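Home | About | Questions | Walks | Seed Swap | Contact

Questions people ask me about moss gardening

Posted October 20, 2018 by Rhydian Skyrme

I get a lot of mail about moss, which still delights me. When I started the Plivden garden I figured I'd be talking to myself! What follows are the questions that come up over and over, with the answers I'd give you if you were standing at my gate. Some of them run long. I get going and it's hard to stop.

How did you get into moss in the first place?

I lost a fight with a lawn. The back half of my lot sits on the north side of the house under two big hemlocks, and every spring I'd throw down grass seed and every summer I'd have mud. Then one September I noticed that the bare strip along the foundation had gone green all by itself, and when I got down on my knees to look, it was five or six different kinds of moss all tangled together. I was hooked before I stood back up. I stopped seeding that fall and I've been growing moss on purpose ever since.

How big is the garden?

The mossy part covers 1,428 square feet, if you trust my tape measure and my math around the curvy bits. The rest is ferns, a path, and a bench that is slowly turning into moss garden too.

Do I need shade?

Mostly, yes. Morning sun is fine and a lot of mosses like it. Hot afternoon sun is hard on the soft, feathery kinds. If you have an open, sunny spot, look at what's growing in the cracks of your sidewalk or on an old roof. Those are the tough ones, and they'll take a beating. They dry up brown and crispy in July and then you pour a cup of water on them and they go green while you watch. I've shown that to grown adults who gasped out loud.

What kind of soil does it want?

People expect a complicated answer and there isn't one. Moss has no real roots. It sits on top of the ground and takes in water through its leaves, so what it cares about is a firm, bare, damp surface. Packed clay that would make a tomato grower cry is wonderful. Fluffy potting mix is a pain, as the moss can't grip it and birds flip it over.

Plenty of woodland kinds like things on the acid side, and if you've got blueberries or azaleas doing well you're probably all set. I've never bought a test kit for mine.

Should I do the buttermilk thing?

Oh, the buttermilk thing. You put moss and buttermilk in a blender, paint it on a rock, and wait. I've tried it four times over the years. I got mold three times and a smell that brought every raccoon in the county the fourth. Some folks swear by it and I'm happy for them! What works for me is plain water and patience. Crumble dry moss between your hands, scatter it over scratched-up bare soil, press it in with your feet, and water it every day for the first month.

Can I take moss from the woods?

Please ask whoever owns the land first, and leave it alone in parks. Even with permission I only take what's already loose or about to be destroyed. Good places are a driveway about to be repaved, a roof about to be scraped, or a friend's brick patio (they will usually thank you and hand you a bucket). A log in the woods may take decades to get its coat back, and things live in there.

How long until it looks like something?

If you lay down whole pieces edge to edge, it looks good the same afternoon. It needs a season or two to knit together. If you scatter fragments the way I described above, expect to stare at dirt for months. My first scattered patch showed green on day 114. Yes, I wrote it down, and yes, I called my sister.

How often do I water?

A new patch wants a light sprinkle daily, and press it down again whenever you walk by. After the first season I water mine only in long dry spells, in the early morning. A few minutes with a fine spray is plenty. Rainwater is best if you can catch it. My tap water is hard and leaves a whitish crust on the cushion mosses, so I keep a barrel by the shed.

Can I walk on it?

You can, in soft shoes, now and then. Bare feet are even better and I recommend it highly. What moss can't take is twisting and scuffing, so put stepping stones wherever people turn a corner. Dogs are mostly fine. Squirrels are a menace in October when they're burying things. I pin bird netting over the newest patches until the ground gets cold.

What about leaves?

This is the real chore. Wet leaves left on all winter will smother moss. I lay netting down before the hemlock needles and maple leaves start dropping, then roll the whole thing up and shake it out over the compost. It takes me 45 minutes for the entire garden. Before I figured that out, I was out there with a whisk broom on my hands and knees every evening. A leaf blower on its lowest setting also does the job, if the moss is well attached.

Do you use any weed killer?

No. I pull by hand, with one palm pressed flat on the moss beside the weed so I don't lift the whole carpet. Do it after rain. Little maple seedlings slide right out and it's one of the most satisfying feelings in gardening. Grass is slower going, and I keep after it with an old butter knife.

Can I grow moss indoors?

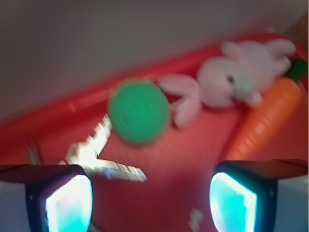 A dish or a shallow tray with a clear cover works well for most people. Use low-growing moss, put an inch of damp soil under it, and set it near a bright window but out of direct sun. Lift the cover for a while every day so it gets fresh air. The usual trouble is too much water. If you see a puddle in the bottom, tip it out and leave the cover off overnight. Woodland mosses tend to get leggy and pale indoors after a while, and they'd like a cool rest in winter, so I move mine to the unheated porch and bring them back in spring looking terrific.

What are Olance and Majimbun?

Those are just my names for two parts of the garden! Olance is the low, wet end where the downspout empties. It's all big soft pillows down there and it stays green in almost any weather. Majimbun is the rocky hump by the fence, where I try things I'm not sure about. Half of what I plant on it dies and the other half teaches me something. My neighbor's kids named it and it stuck.

Which moss should a beginner start with?

Whichever one is already growing within a block of your house. It likes your air, your water and your winters, and it's free. If you want to know what you've got, buy a cheap 10x hand lens. The first time you see the leaf tips up close, with those tiny stalks and capsules standing over them, you may be late for dinner. I've been late for plenty.

Do you ship moss?

I don't. It travels badly from here and I never have enough to spare outside of the seed swap, where I bring a few flats to give away. The Erar nursery out on the county road usually has sheet moss in spring, and they'll tell you where it was collected if you ask.

Can I come see the garden?

Yes, please do! Walks run on the first dry morning after a good rain, which makes for a terrible schedule and beautiful moss. Put your name on the list through the contact page and I'll write you the night before. We go slowly. Wear shoes with flat soles, bring a lens if you have one (I keep 2 spares in the shed), and expect to spend a lot of the time crouching. There's the bench for anyone whose knees object, as long as you don't mind a green seat.

My moss turned orange. Is it dead?

Probably not. Look closely at the tips of the stalks first, because a lot of species send up reddish or orange stalks in spring and from a distance the whole patch changes color. If the leaves themselves are brown and it's been dry, water it and check again the next day. If it's slimy and black, something has been sitting on it or it's been soggy too long. Take out the bad part, let the spot breathe, and press in a fresh piece from somewhere it's doing well. Still stumped? Write and tell me how much sun it gets and what's growing next to it, and I'll do my best.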